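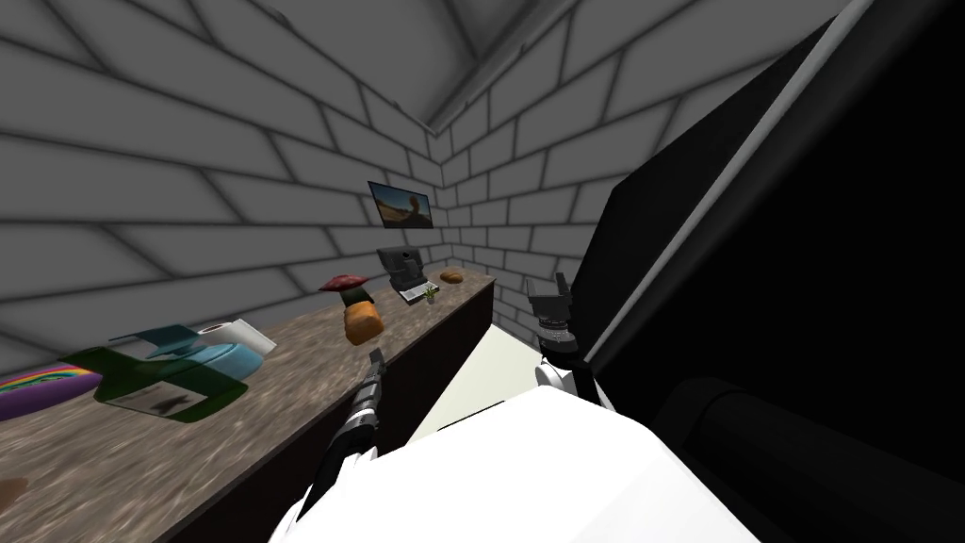 Ita reckons the slats are the whole problem and the posts are fine, and after this morning I'm most of the way to agreeing with her. She left a note on the bench saying the Endberg king frame only creaks when the load sits off centre, so stop gluing the posts!

Wednesday, workshop, started 7.40

Set the Endberg up again with the old slats, 11 of them, straight into the side rails. Put 200 kg on the left half and rocked it by hand. Creak on nearly every push, loudest at the third slat from the headboard. Shifted the load to the middle and it went quiet — lovely, exactly what Ita said.

Then the fun part. Stuck felt tape along both rail ledges, slats back in, same load on the left. Ran it on the rocker for 1000 cycles while I did the bedside drawers. Not a sound until the low 800s, and then only a small tick from the foot end. Pulled it apart and the tick was a bolt I hadn't done up properly (my fault, redo tomorrow).

Posts: checked all four with the square. Front left leans out 2 mm at the top. Doesn't affect the noise as far as I can tell, but it bugs me and the finial makes it look worse. Oskari has the dowel jig, ask for it back.

Finish samples came out beautifully. The walnut colour on the nightstand top is so much warmer than the last lot, and the grey one is growing on me too. Second coat still to go on both.

To do
Redo the 1000 with the foot bolt tight
Try the thinner felt, the thick one makes the end slats sit proud
Order more felt, job no. 3815
Ring Zelleo re mattress depth for the king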